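**Vuron Kitchen Pack: two-arm practice scenes, reviewed**

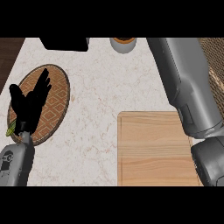 ## What you get

Vuron sells simulated rooms for people who train or test two-arm robots. The Kitchen Pack is its newest set, released in February, and several readers asked us to look at it before their groups renew for the year. Tane Kingi and I ran it for a month on the shared machine at Iltenton, mostly on food handling tasks.

The pack comes with 2,000 starting layouts. Each one puts a pair of arms at a counter and sets out mats, boards, cups and food in a different arrangement. Counter material, mat pattern and lighting can be changed from a single settings file. In the marble counter layout shown at the top, the left hand is over a patterned oval mat with a bit of leafy green under the fingers, and the wooden cutting board is over on the right side.

Leafy food is the main reason to consider this pack. Most of the kitchen sets we have used give you hard shapes such as cans, blocks and apples, and the older Vuron set was no different. The new one has lettuce, spinach and herbs that bend when pressed. They do not tear, so if your task involves pulling leaves apart you will need something else.

## Setup

Installation took Tane most of a morning. The download is large and the installer does not resume if the connection drops, which happened to us twice. After that it went smoothly. The license server wants a fixed address, so talk to whoever runs your network first.

You need to bring your own arm model or use one of the four supplied. We used a supplied one. Fatemeh Nouri tried loading the Lellton hand and got it working, but the finger joints came in with the wrong limits and she had to enter them by hand. Vuron support answered her ticket the next day with a corrected file. They say it will be in the next update.

## How it ran

We logged 2,653 attempts at one job: pick up a leaf from the mat and set it on the cutting board. Of those, 2,581 ran to the end without the simulator stopping or throwing an error. That figure says nothing about whether the leaf got to the board. It only tells you the software stayed up. The runs that failed were nearly all from layouts where two objects started out touching each other. Vuron has a checker for this, but it is turned off by default. Turn it on.

Speed was fine. With camera output off, we could run many copies side by side on one card. With both camera views on, it slowed down a good deal, and the fan noise drew comments from the next room.

Contact between fingers and flat objects is the weak spot. A leaf lying flat on a mat sometimes slid a little when a finger came down next to it, before there was any contact that we could find in the log. Raising the physics rate helped and cost us about a third of the speed. Amirhossein Yazdani, who has used the Mirzaei scenes for the same kind of work, thinks Mirzaei is better on this point and worse on nearly everything else. I have not used Mirzaei enough to say.

Shadows and surface textures look good. The wood grain and the stone do not repeat in any way we noticed, and that matters if you are training from camera views. Woven surfaces are the exception. They shimmer at a distance when the camera moves.

## Documentation

There is a short guide and a long reference. The short guide is clear and gets you to a first run. The reference is missing the whole section on saving and replaying runs, and the page says it is coming. Until then, the replay commands are listed in the release notes for the previous version, and they still work.

## Cost and terms

Vuron quotes by group size and does not post prices. A single license covers one machine, with as many users as you like on it. Teaching groups can ask for a term license that runs out at the end of the course. Layouts you make yourself belong to you and can be shared with other license holders.

## Who should get it

If your work is with soft, flat food and two arms, try it. A trial with a small number of layouts is open to anyone who writes to the sales desk, and it includes the leafy items. Groups working only with rigid objects can stay with the older set, which is still supported.

Francine Beaudoin is keeping our layouts and settings file on the Iltenton shared drive, in the folder marked "kitchen." Write to her for access. Farhad Rostami will cover the Mirzaei scenes in the next issue.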